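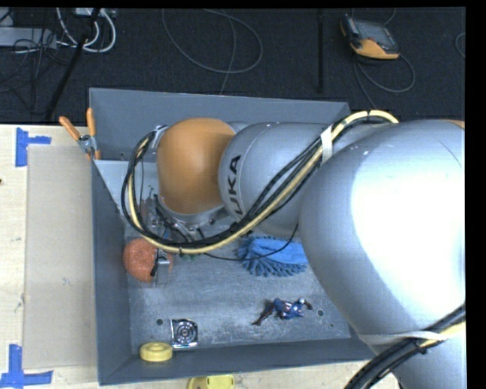

No. 84

I have been reading about bins again. Maham Awan lent me the Noltora book in June, the one that says every room in your life can be fixed by a single large open container, and I've been arguing with it in my head ever since.

The theory goes like this. You get one bin, plain, no lid, no dividers. Anything without a home goes in. At the end of the week you empty it and decide. Noltora says it takes 20 minutes, and I would like to meet the person who does it in 20 minutes.

My first problem is the walls. Everybody who sells these things likes tall walls, a bit slanted, flat gray, because it looks calm from across the room. Fine. A gray bin on a pale wooden table does look calm, I'll give them that. But tall walls mean you only know what's inside when you are standing over it. A fuzzy orange-red ball will show up against gray from almost anywhere above. Something green half hidden beside it could be anything, and that's the stuff that stays in there until spring.

Slanted walls have another cost. You pay for the width at the top and get less at the bottom, so things slide down and bunch up. I tried the Funia one and the Nepia one at home and they both did this. The Nepia was nicer to carry. I wouldn't buy either again at full price.

Then there's the part the book skips, which is the floor. You can have a tidy bin on a tidy table and a dark carpet behind it covered in cables and equipment, and the bin has done nothing for you. Cables don't go in bins. People put them in bins, and what comes out a month later is one cable with nine ends. Siwan Watkins swears by labels on both plugs, and I believe her, but she also irons tea towels.

I do think a bin is good for soft things and round things. Balls roll off tables and they don't roll out of a deep bin. If the book had stopped there I'd have agreed with every word, but it goes on for another 200 pages and by the end you are supposed to own four of them in matching colors.

Shamim Soomro wrote to say I'm being unfair, and that the bin is only meant to buy you time. Maybe. I've bought plenty of time over the years — most of it is in the hall closet.

I'm keeping one on the table until Maham wants her book back. The cables are getting hooks.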